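Vesturik Grip Monitor for Home Service Arms

3 min read
50 shares | 4 comments

The Vesturik is an add-on module that watches how hard a gripper is holding something and stops the arm when the hold is no longer safe. It fits between the wrist and the gripper on Zomlow household arms and comes with its own software for simulated and real work.

We redesigned it this year after a fault in the first version. Owners of first-version units should read the safety notice below before ordering parts.

What went wrong

The first Vesturik read the motor current in the gripper and treated a steady current as a steady hold. With most household objects that was good enough. With small, hard objects picked up from a soft surface, it wasn't. The fingers could close on a fold of upholstery along with the object, and the current looked the same as it did for a clean grip. The arm then lifted with the cushion cover caught in the fingers.

The fault was reported to us in January by a test site in Tarkness. An arm pulled a seat cover until the seam gave way, then let go all at once and swung into a side table. No one was hurt. The stop button worked, but the module itself never raised an alarm.

Bujar Lazarević, our test lead, rebuilt the case in simulation and ran it 1,321 times with small changes to the height of the fingers and the angle of approach. Most runs ended with a normal pick. The bad ones had one thing in common — the fingers came down too low before closing.

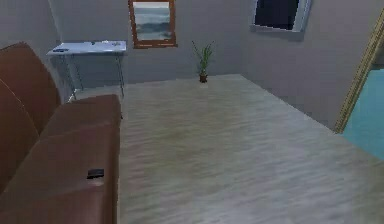 Living room layouts are now part of our standard test set, with small objects placed on seats as well as on tables and floors. A seat is harder than a table for two reasons. The surface gives under load, so the height the arm measures is not always the height it ends up at. The backrest also limits which way the wrist can turn, and a planner that runs out of room will sometimes pick a steeper approach than you would like.

What is different in the new version

The new module has a force sensor in the housing and no longer relies on motor current alone. It checks the downward push before the fingers close. If the push is above the limit, the arm backs up and tries again from higher. After five failed tries it stops and waits for a person.

It also checks the first part of every lift. If the load rises when it should be level, the arm holds still and the alarm sounds. It does not open the fingers by itself. You release them with the button on the housing.

Safety notice for first-version units

Do not use a first-version Vesturik for picking from sofas, beds or other padded furniture. Hard tables and bare floors are fine. The software update lowers the closing force but does not fix the fault, and it should not be treated as a repair.

First-version units can be exchanged through Pintér, our service partner. Have the serial number ready. It is on the cable side of the housing.

In the box

Module with force sensor
Wrist adapter for Zomlow arms
4 mounting screws
Cable, 50 cm
Printed setup guide

Setup needs a hex key, which is not included. Run the zero check with the gripper empty and pointing down, and repeat it any time you change fingers.

Page updated 14 November 2023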